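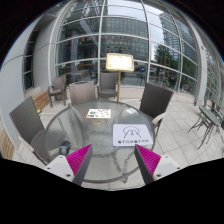
Glass is a pain to live with, a reader commented under my last post, you'll be wiping it every day and the first hail will finish it off. I read that twice, because I had more or less decided on a glass table for the back porch by then.

So I went back to Pluto, the cafe in Rukevham where I got the idea, and sat there for most of a morning. Their table is round, with rippled glass and a thin dark gray rim, and woven chairs around it. I wanted to see how it was to use for a few hours, with paperwork and lunch both.

The wiping first. At home I have a plain clear glass side table and it shows every fingerprint. The rippled kind is better. You get reflections in it, pale streaks when there's light from the windows, and the pattern breaks them up enough that I stopped looking for smudges. I asked how they clean it and the answer was dish soap and a rag. Crumbs are a different matter. I had toast, and I had to go over the top twice with a napkin.

Writing on it is not great. A pen on a single sheet of paper picks up the ripples, so bring a pad or a folder. A glass I set down near the rim felt steady. The other thing is that you see your own feet, which I don't mind, but my sister would.

Round was the right call, I think. I measured my porch again when I got home and there's room to walk past on the house side if two of the chairs are tucked in.
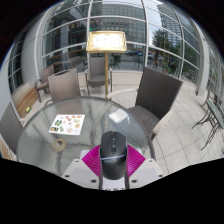

The chairs are what I'd change. They're good chairs — woven, with curved backs and pale armrests, and I sat for two hours without getting stiff. But they take up a lot of space. Armrests mean you can't push the seat in as far as you'd like, and on my porch that matters more than it does in a cafe. I may get armless ones for the long side and keep two with arms for the ends, if a round table can be said to have ends.

Prices, since people asked last time. The table I'm looking at is the Iltmont, and the store in town wants $292 for it. Chairs are $100 each for the armless kind and $190 with arms. Four chairs, two of each, makes the whole thing come to more than I said I would spend, and I haven't looked at cushions. There's a set from Pugh that is cheaper, but the top is smooth and I've made up my mind about smooth.

About the hail: I don't have a good answer. The porch has a roof over most of it, and the table would stand under the roof. We had one bad storm last summer and it didn't reach the back wall. I'll probably buy a cover anyway.

The store has its sale in June, so I'm waiting until then. In the meantime I need to get the old bench out of there and do something about the loose board by the steps.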